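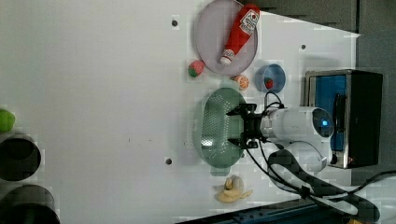
Clivine Cup - Frequently Asked Questions

Last updated 26th November

What is the Clivine Cup?

The Clivine Cup is a knockout soccer competition for amateur adult clubs in the Clivine and Putance districts. It is separate from the league, and points or positions in the league have no effect on the draw. Reserve sides can enter, but a club's first team and reserve team are treated as two clubs and can be drawn against each other.

How do we enter?

The club secretary fills in the entry form and sends it to the competition office before the end of June. The entry fee is $60 per team. A club that has not paid by the closing date is left out of the draw, even if the form arrived on time. Fees are not returned once the draw has been made.

How does the draw work?

All rounds up to the quarterfinals are drawn by district, so Clivine teams play Clivine teams and Putance teams play Putance teams. From the quarterfinals on it is an open draw. The first team out of the bag is at home. If its field is not available and the other club's is, the tie is switched and the home club gives up gate money for that game.

Are ties played over one game or two?

Every round is a single game except the semifinals, which are played over two legs. The team drawn first is at home in the first leg.

Do away goals count in the semifinals?

No. The away goals rule was dropped at the same time as the replay rule. If the total score is level after the second leg, the tie goes straight to penalty kicks.

Is there extra time?

Only in the final. It is 30 minutes, split into equal halves, followed by penalty kicks if needed. In all other rounds a level game goes to kicks at the final whistle.

Who can play?

Any player registered with the club before the day of the game. A player can appear for only one club in the cup each season. This includes substitutes who come on late, but not substitutes who stay on the bench. If you sign someone midseason, ask the player and the old club whether he has already played in the cup. Fielding a cup-tied player means you are out, whatever the score was.

Can a player move between our first team and reserves?

Not in the cup. Once he has played for one of them he stays with that team for the competition. League games are covered by the league's own rules.

Do suspensions carry over?

Red cards carry over into both cup and league. Yellow cards are kept separate. A player who picks up two yellow cards in different cup games misses the next cup game. Yellow cards are wiped after the quarterfinals, so nobody misses the final for bookings alone unless he is booked in both legs of the semifinal. A suspension already earned in the quarterfinal still has to be served.

How many substitutes are allowed?

Five from a bench of seven, used in no more than three stoppages. Halftime does not count as a stoppage. Names have to be on the team sheet before kickoff - a player who turns up late can still come on if he is listed.

What happens if the field is unplayable?

The home club calls the referee first, then the away club, then the competition office. Only the referee can call off a game on the day. The tie is moved to the next open date at the same field. If it is called off a second time, it is switched to the away club's field.

What if a game is abandoned?

It is normally replayed in full. If one club caused the abandonment, Brodie Hinds, who handles discipline for the competition, will ask both clubs and the referee for written reports before a decision is made.

Who pays the referee?

The clubs split the referee's fee evenly and pay before kickoff. For the final, the competition pays all match officials.

Where is the final played?

At Grimshaw Park. Neither finalist is treated as the home team for locker rooms or ticket sales. If the colors clash, both clubs are asked if they want to change, and a coin toss settles it if they cannot agree. Spectators should use the Arnel Street gate - the north gate is for teams and officials only.

Can we bring flags and drums to the final?

Flags yes, drums yes, air horns no. Smoke and flares are banned at all rounds, and a club can be fined for what its supporters bring in.

How do we report a result?

Text the score and scorers to the competition office by 8 p.m. on the day of the game. Both clubs must do this, win or lose. The referee's report is the official record if the two do not match.

How do we make a protest?

In writing, within two days of the game, signed by the club secretary. Protests about a referee's decision during play are not considered. Protests about eligibility are.

Who do we contact with other questions?

Hamish Katene, competition secretary, through the league office. Please include your club name and the round you are asking about.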